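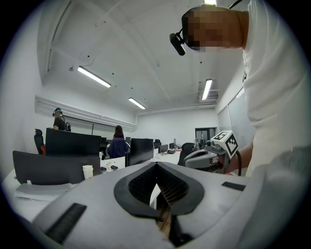 Handheld grippers and head-mounted cameras in use at Braltico's office. The marker cube on the second gripper is used for tracking.

Braltico releases Tosel 2, and asks customers to test it before believing it

Braltico has released Tosel 2, a new version of its software for checking and cleaning up recordings made with handheld grippers. The release is for robotics teams that collect demonstrations by hand and then train control policies on them. It is available now to existing customers and will open to new ones in August.

The company is making a narrower claim than is usual in this field. Tosel 2 does not make a robot cleverer. It finds recordings that are likely to harm training, marks the stretch where the trouble starts, and leaves the decision to a person.

Software for robot learning is often sold on the promise that more data will sort everything out. Braltico doubts this. In its own trials, the team trained a simple pick-and-place policy on a set of 499 recordings, then trained it again after Tosel 2 had flagged 22 of them and an operator had thrown those out. The second policy dropped fewer objects. The company regards the result as encouraging and no more than that: it was one task on one arm, and the test has yet to be repeated by anyone outside the firm.

What has changed

The main addition is a new pose checker, called Flenside. It compares the gripper's path as worked out from the marker cube with the path worked out from the gripper's own camera. When the two disagree for longer than a set time, the recording is flagged. The first version of Tosel relied on the marker alone and let through a good deal of drift, particularly when the operator's arm got between the marker and the head camera. Customers complained about it, and they were right to.

Time alignment between the head camera and the grippers has been rewritten. The old method assumed that every clock ran at the same rate. Tosel 2 measures the difference through the whole recording and shows it as a plain graph.

The automatic task labels have been switched off by default. They were popular in demonstrations and wrong too often in daily use. They can be turned back on in the settings, where they are now marked as experimental.

Known limits

Flenside struggles in rooms with large blank walls and under flickering lights. It has not been tested outdoors. Recordings with two grippers take about 8 times as long to check as those with one, and Braltico has no date for improving this. The software cannot tell whether a demonstration was a good way to do the job, only whether it was recorded properly.

The file reader, Mạc, is being released separately under an open licence, so that teams can get their recordings out of Tosel without paying for it.

Availability

Existing licences cover the upgrade at no extra cost. New customers can ask for a trial copy through the Braltico website. The company suggests running it on a set of recordings whose faults are already known, and comparing the two lists.

Notes to editors

Braltico makes software for recording and checking robot training data. The trial settings and the list of flagged recordings are available on request from the press office.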